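The Arm Gets Its Checkup

Villanueva, mid-morning. Meron Gidey has a hex key in her teeth and 7 minutes before the next run. One table, one black arm, a towel, a steel dish, a block of wood. She calls the cell Plostum. Everyone here does.

First job, the fingers. Close them slowly, look for daylight. A thin even line is fine, a wedge is not – a wedge means one pad has crept, and then it's screws out and start over.
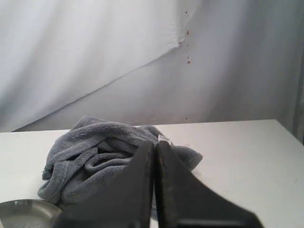
Next the count. Plostum logs every close, and at 412 since the last pad change she starts watching the grip force. Pads go in the bin at some 2,000 if they last that long. They dont always. Cloth is easy on them, wood edges less so.

Then cables. She runs a thumb along each one, from the wrist back, feeling for a flat spot. Slack matters. Too tight and the wrist fights it, too loose and it snags on whatever's on the table.

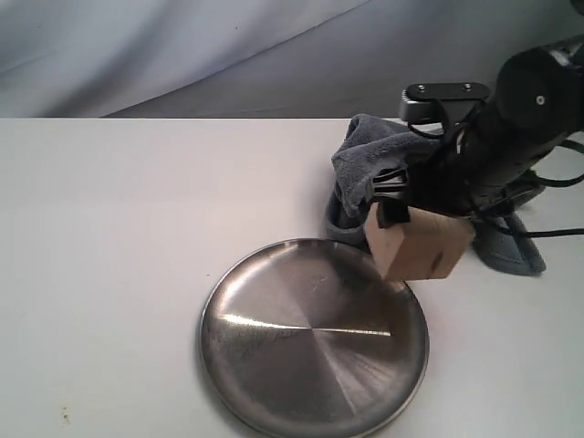

Jae-in Seol would tie the lot down and be done with it, and has told her so more than once: a cable that can wander will wander, usually at the worst time. Gidey has tried it. Lost a connector in June, went back to loops.

Now the test pick. Block in the dish, fingers open, come down square. Shiny metal is the hard part, glare moves when the arm does. She drops the speed to 35 percent and watches the gap on both sides. Nudge, save, agian.

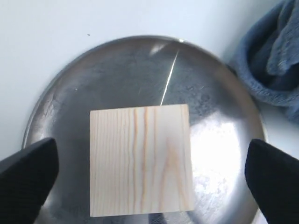
Wooden block between the open fingers, Plostum cell, Villanueva.

If the gap is off she fixes the wrist zero, never the block. Moving the block only hides it. The Dovolholm manual gives the zero a whole chapter. Her version fits on a strip of tape: park, close, check the tips, write it down.

Last, a look at the parked fingers over the white table. Any scuff gets a wipe and a note in the log.

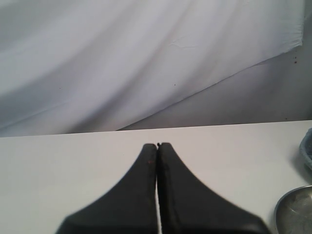
What Goes in the Drawer

Spare pads, two sets. Hex keys, a lint-free cloth, one good connector. A roll of tape, nearly gone. Gidey wants a second wrist from Flerkach before winter – the quote is still sitting in her inbox.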